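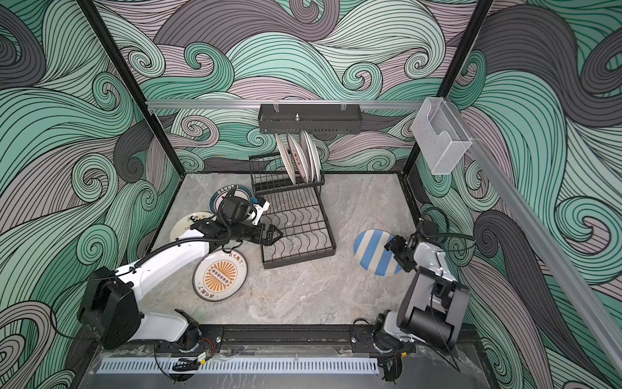 Hanging shelf on a metal rail, with a clear wall box at the right end.

How to keep a defensive stat sheet at a high school football game

Updated 29 Dec 2024

Keeping defensive stats from the sideline or the press box is harder than keeping offensive stats. The ball carrier is one player, but a tackle can involve three or four, and the pile hides most of the jersey numbers. The method below is the one we used for all 13 games at Lander this season.

What you need

A clipboard, two pencils, a roster sorted by jersey number, and one sheet per quarter. A second person helps a lot. One watches the play and calls it out, the other writes.

Setting up the sheet

Draw a row for every defensive player who might get on the field. Leave 10 blank rows at the bottom for substitutes. Across the top, mark columns for solo tackles, assists, tackles for loss, sacks, pass breakups, interceptions, forced fumbles and recoveries.

Do this before you leave home. Check the numbers again during warmups, as players sometimes change jerseys late in the season. In our November game against Ginura we had two linebackers listed under the wrong numbers for a full half.

Calling the play

1. Before the snap, note the down, the distance and the yard line.
2. Watch the ball, then the first defender to make contact.
3. Call the number, then "solo" or "assist."
4. Add anything extra, such as "loss of three" or "fumble, recovered by 44."

Give a solo when one player makes the stop. If two players bring the runner down together, give each an assist. We don't give more than two assists on a play – a third player falling on the pile gets nothing.

A sack is also a solo tackle and a tackle for loss, so mark all three columns. If two players share it, each gets half a sack.

Checking your totals

At halftime, add up each column and compare the number of plays with the offensive sheet. They should be close. Incomplete passes, touchdowns and runs out of bounds usually explain the difference.

After the game, go through the film once with the sheet in front of you. Expect to change a few entries. Against Lo Presti we had 128 marks on the sheet and moved nine of them.

Send corrected totals to the coach before you send them anywhere else. Write the opponent and the final score on each page, and keep the paper copies until the season is over.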